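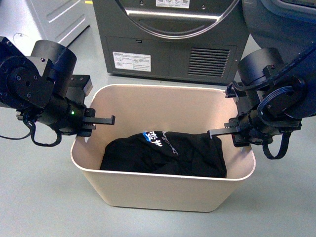

How long should a T-shirt last? Notes for the July talk

Opening (keep it under 5 minutes)

Hello, thanks to Dulce Zavala for setting this up and for letting me go before lunch. Say where I'm coming from: I mended and altered clothes for a living, I don't sell detergent, and I've grown tired of being told that my clothes wear out for reasons that happen to be fixed by a product.

Ask for hands. Who has thrown out a T-shirt this year? Keep them up if it had a hole. Keep them up if you know what made the hole. Wait. Most hands should go down at the last one. If they don't, ask somebody how they know, and be nice about it.

The claim on the tag

Read out the Ullent hang tag: "Made to last 500 washes." Pause there.

Questions I'd want answered before I believed it. Washed at what temperature? With what else in the load? Dried how? And what counts as lasting? A shirt can still be in one piece and look like something you'd check the oil with. I wrote to Ullent and got back a friendly note saying their testing was "extensive." I wrote again and asked for the method. Still waiting.

I'm not saying they made it up. I'm saying I can't tell, and neither can you, and the tag costs them very little to print.

Do the arithmetic out loud if the room is awake. Once a week, 500 washes is more than nine years. Who here is going to be holding the receipt?

The small-holes argument

You know the ones, at the front near the hem. People will tell you, with total confidence, that it's moths, or the washer, or your belt buckle, or the kitchen counter. I've heard all four from the same person in one conversation. My own guess is rubbing against jeans hardware and hard edges, on knit that was thin to begin with. It is a guess. I never kept good enough records to say more, and I'd like the people with the moth theory to admit the same.

Ayman Khasawneh will probably bring up moths in the Q&A. Let him. Ask whether he found any damage on cotton that had been washed and worn every week, or only on wool in storage.

Printed shirts

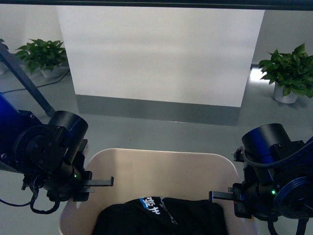 The usual advice is inside out, cool water, low heat or no heat. I do it myself, and I think it makes sense, since the print rubs less when it faces in. But look at how the advice is used. A print cracks after a few months and the seller says you must have dried it too hot. Maybe you did. Maybe it was a bad print. Once the blame has been handed to you, there's no way for the seller to be wrong.

Tell the Flisside story here. Same design, bought in 2 batches, washed together every time. One cracked across the chest, the other looks fine. Don't oversell it. Two batches from one shop prove nothing about shirts in general, but they did settle the argument in my house.

Skip if running late: the Nodirier "fiber guard" rinse. The before and after photos on the bottle were plainly taken in different light.

What I'd put money on

Go slowly, people write these down.

Wash less often. Air it on a chair and wear it again.
Hold the fabric up to a window before you buy. If you can see the street through it, think again.
Look at the side seams. If they twist toward the front on the rack, they won't get straighter at home.
Don't pay extra for a number you can't check.

Somebody always asks about price. The Obeidat shirt I'm wearing was cheap and it's 8 years old. I've had expensive ones go at the collar in a year. That's my closet, so take it for what it's worth.

Questions

Repeat each one into the mic. If it's about vinegar, say I've seen no test I trust, either way, and move on.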